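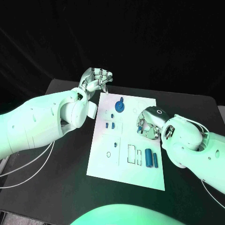
Give me a printed sheet and a handful of blue pegs and I'm gone for the evening! Hjalti Blöndal got me hooked in April — he sets his sheets out on a dark table so the outlines jump right out at you. Pick a peg, find its spot, pick another. My first layout took 27 minutes and I grinned the whole way through (Hjalti does it in eight, the show-off). Start with the big regions and save the fiddly corners for later.

Related
Puzzle night in Ustport
10 games for a small table

Contact | © 2022 Zormont | Back to top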